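Home | Tickets | Furniture | Floors | Search

Ticket 189: Table in the ground floor room rocks and drifts

Opened by: Sabina Sheikh
Site: Stekside, ground floor
Assigned to: Peter Kadlec
Status: Closed
Date opened: Mar 27, 2019

Problem as reported

The wood-top table moves when anyone leans on the near side. It rocks corner to corner, and over a week it creeps toward the wall. Small items left on top end up somewhere else by the evening. Sabina says it started in February after the table was moved over from the Rodrigues building. It did not do this in the old room.

First check (Peter)

Tightened all the leg bolts. Two were loose by a half turn. The table still rocked. Put a level on the top and got a clear tilt toward one corner. Swapped the feet front to back to see if the tilt would follow the feet. It stayed with the floor, so the feet are fine.

Second check (Peter)

Laid a straightedge across the concrete. The slab is not one flat piece. There are seams in it, and the section on one side of a seam sits lower than the one next to it. I measured 2 mm at the worst spot. With one foot on the low section the table will rock no matter how tight the bolts are.

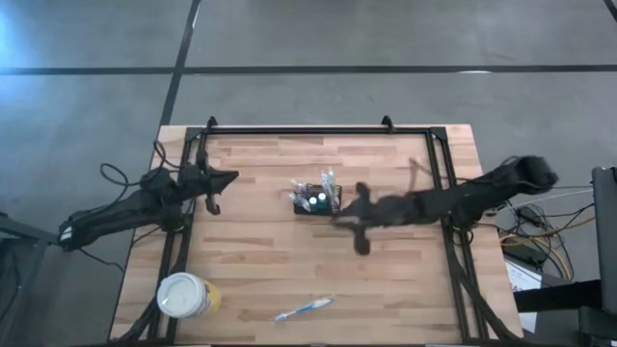
I asked Sang Hứa whether the seam could be ground down. He said it could, but the dust would mean clearing the room and it would take most of a day. We agreed to try moving the table first.

Third check (Peter and Sang)

Moved the table 18 inches so that all four feet were on the same section. Rocking stopped. Level was good in one direction and slightly off in the other, so I turned one foot out until the bubble centered. Locked the nut with a 13 mm wrench.

The creeping was a separate problem. The feet were hard plastic and the concrete is smooth. Cleaned under each foot, let the floor dry, and put down rubber pads from the Cleltance box in the supply closet. Pushed on each side by hand. No movement.

The top itself is in good shape. I looked for a split along the glue lines because of the move and did not find one. Wiped it down with a damp cloth and gave it one thin coat of mineral oil. Please do not use the spray cleaner from the break room on it. It leaves a film that picks up dirt.

Follow-up

Checked again two days later. Level unchanged, pads flat, foot nut tight. Sabina confirmed the table had stayed where we put it. If it has to be moved again, keep all four feet on one section of floor and check the level before putting anything back on it.

Closed by: Peter Kadlec

Comments (4)

Kamala Subramaniam: Same thing with our table at Sultalville. We had folded cardboard under one leg for months. Do the pads come in a thicker size?

Peter Kadlec: There is a thicker one in the same box. I would use the adjustable foot first if your table has them, and save the thick pads for the ones that don't.

Blažena Jireš: Mineral oil needs redoing more often than you think in a dry room. I do ours when the wood starts to look chalky.

Sabina Sheikh: Still steady. Thanks.

Contact the facilities desk | © 2019 Stekside Facilities | Back to top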